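Ticket 219 — Gripper contact with cabinet door in simulated storage task
Queue: Manipulation Evaluation Support
Component: Wevia simulation environment, end-effector comparison
Reported by: Heidrun Wallner
Assigned to: Valdemar Hafþórsson
Priority: Medium
Status: Resolved, monitoring

Summary

During the comparison of the Hundov and Lekgate parallel grippers, trials in the tall gray cabinet returned an unusually high number of contact faults. The faults were logged against the hand link and the open cabinet door. Trials at the countertop were not affected. The reporter requests confirmation of whether the faults reflect a real difference between the two grippers or an error in the configuration.

Environment

Simulated kitchen, tall cabinet with door open. Single arm on a fixed base. The same controller and the same planner settings are used for both grippers. Contact logging is enabled on all hand and wrist links. The batch under review contains 149 trials, divided between the two grippers, with a mix of small objects on the cabinet shelves.

Steps to reproduce

1. Load the cabinet layout and select either gripper profile.
2. Place a small object on one of the shelves, toward the door side.
3. Run the standard reach with the default approach direction.
4. Review the contact log for the hand link.

Renders from the cabinet layout

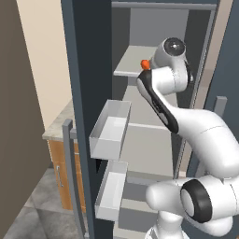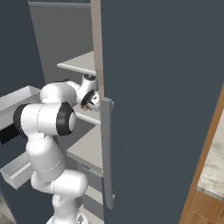 The second and third renders show the hand close to the edge of the open door.

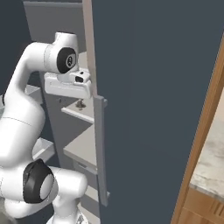

Investigation log

Entry 1 — V. Hafþórsson
The batch was replayed with the controller in verbose mode. Joint tracking error remained within limits for both grippers up to the point of contact. The controller has therefore been ruled out as the primary cause. No change was made to the gains.

Entry 2 — V. Hafþórsson
The collision geometry of each gripper was compared with its visual model. The Lekgate profile is correct. The Hundov profile carries a collision box inherited from an earlier hand, and the box extends 3 mm past the housing on either side. This accounts for part of the fault count on the Hundov gripper. It does not account for the faults recorded on the Lekgate gripper.

Entry 3 — H. Wallner
Please note that the faults are concentrated in trials where the object was placed near the door. Objects placed toward the opposite side of the same shelf produced almost none with either gripper. I would ask that the door be examined before any results are withdrawn.

Entry 4 — V. Hafþórsson
Confirmed. The planner holds a simplified copy of the cabinet in which the door is represented as fully open. The layout file sets a smaller door angle. The planner was accordingly treating space as free when the door panel occupied part of it. Both grippers are affected, and the wider hand is affected more often.

Entry 5 — V. Hafþórsson
The approach timeout was also reviewed. It is set to 800 ms after first contact, and a trial that grazes the door is given no opportunity to back away and try again. This setting is shared with the countertop trials and has been left as it is. A separate request may be opened if a longer value is wanted.

Resolution

The planner now reads the door angle from the layout file at load time. The Hundov collision box has been replaced with one fitted to the current housing. Both changes were merged to the evaluation branch in September.

A repeat of the affected trials produced contact faults in roughly one tenth of the previous number. The remaining faults occur with both grippers and are consistent with tight clearance at the door edge. They are considered valid results and should be retained.

Actions required of users

Teams that ran cabinet trials before the merge should mark those results as superseded. Countertop results stand and need not be repeated. Custom gripper profiles are not updated automatically; owners should compare the collision box with the housing before the next run.

The comparison table in the Rivadeneyra project folder has been locked until the new figures are entered. Requests for access should be directed to Heidrun Wallner.

Open items

— Wrist camera profile: the view with the door at smaller angles has not been assessed.
— Drawer trials: the planner copy of the cabinet represents all drawers as closed. To be tracked under a new ticket.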